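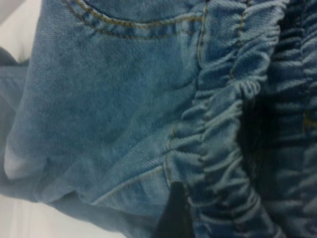
Light blue denim with a curved front pocket and two rows of golden-tan stitching.

Hala Sewing Thread for Jeans and Heavy Cloth
Made by Urngate
Sold by Postulwood Sewing Supply

Hala is a strong polyester thread for topstitching and for repair of jeans, work aprons, bags and other heavy cloth. We have kept it in our shop for many seasons, and it is the thread we use ourselves at the repair table. On this page you find the data of the thread, the colors, and the advice that we normally give to customers at the counter. Please read the part about needles before you order. Most of the letters we receive are about needles.

Product data

Material: 100% polyester, continuous filament, twisted and bonded
Use: topstitching, hems, pockets, belt loops, bag handles
Sizes of spool: small (for home machines), large cone (for workshops)
Colors: 32
Finish: low shine
Washing: normal machine wash, warm
Ironing: medium heat, with a cloth between
Item number of the color card: 3,975

The colors

The Hala range has 32 colors. The tan and gold tones are the most popular, as this is the traditional look on blue denim. In the range you will find five of them: Straw, Old Gold, Tobacco, Copper and Dark Honey. On faded jeans we recommend Straw or Old Gold. A new, strong gold on a very washed cloth looks as if it came from another garment. For dark, unwashed denim the opposite is true, and Copper or Tobacco gives a clean line that can be seen from a distance.

A color on a computer screen is never exactly the color on the spool. If the match is important for you, order the color card first. It is made with real thread, wound on cardboard, so you can lay it directly on the cloth. Look at it in daylight, near a window. Shop lamps make all the tans look more yellow than they are.

The undyed white is on the card too, but please do not use it if you want to dye your work afterward. Polyester does not accept the common household dyes for cotton. For this purpose we carry the cotton thread from Yokoyama, which has its own page.

Needle and machine

Hala is thicker than general sewing thread. Use a topstitch or jeans needle in size 100/16, or 110/18 if you sew over many layers. The eye of a small needle will scrape the thread and after a short time it will break. If your thread breaks again and again, change the needle first, and only after this touch the tension.

We put Hala only on top. In the bobbin we use a general polyester thread in a similar color. Many home machines do not like a thick thread in the bobbin, and on the inside of the garment it will not be noticed.

Make the stitch longer than usual. A length of 3.5 to 4 mm is good for jeans. With short stitches a thick thread sits too close together and the line looks heavy, and the holes in the cloth become so close that the seam is weaker.

Loosen the upper tension a little, then sew a test line on a leftover piece with the same number of layers as your real seam. If loops show on the underside, the upper tension is too low. If the bobbin thread comes up to the surface, it is too high.

Sewing two rows

A double row is easier with a twin needle on straight seams, but on curves we prefer to sew each row alone. Sew the row near the edge first, slowly, with the inner side of the presser foot as a guide. Then sew the second row at equal distance from the first. On a curve, stop with the needle down, lift the foot, turn the cloth only a little, and continue. Do not pull the cloth from behind. Denim cut on a curve can stretch, and a pulled pocket opening stays wavy even after ironing.

Where the seam is very thick, for example at the side seam or near the waistband, turn the wheel by hand for a few stitches. You can also put a folded piece of cloth behind the foot to keep it level. Some customers hit the thick place with a small hammer before sewing. We do this too, on a wooden board, and it makes the seam flatter.

At the beginning and at the end, leave long tails and bring them to the inside with a hand needle. Make a knot there. Going backward with the machine is stronger, but with a thick thread it makes a dark lump in the line.

Hand sewing

For hand repair use a sharp needle with a long eye and a thimble. Cut the thread not longer than your arm, because a longer piece twists and makes knots. The bonded finish helps the thread to go through thick cloth, so wax is not necessary.

For worn places, Hala is too strong. A heavy thread in thin old cloth will cut the fibers next to it, and after some washes you will have a bigger hole. Put a patch behind the worn place and darn it with a fine cotton thread. Keep Hala for the seams and the decorative lines.

What Hala is not for

Do not use it for shirts, bed linen, or any light fabric. It is not suitable for overlock machines. It is also not a sail thread: in constant sun the colors become paler, and we can not give a guarantee for boat covers or garden awnings.

Ordering

The small spool and the large cone can be mixed in one order. The color card can be returned within 2 weeks if it is clean, and then we pay you back the price of it. Spools can be returned only if the paper seal is not open. Cones come from Urngate in cartons, and if a color is not in stock, we write to you before we take the payment. You can wait or choose another color.

If you are in doubt which color you need, send a small piece of your cloth by post with your order number. We will lay it beside the card and choose the nearest tone. We can not send the piece back, so please do not cut it from a place where you will miss it.

Prices and stock on this page were checked on August 17, 2022.

See also: Yokoyama cotton thread, jeans needles, thimbles, tailor's chalk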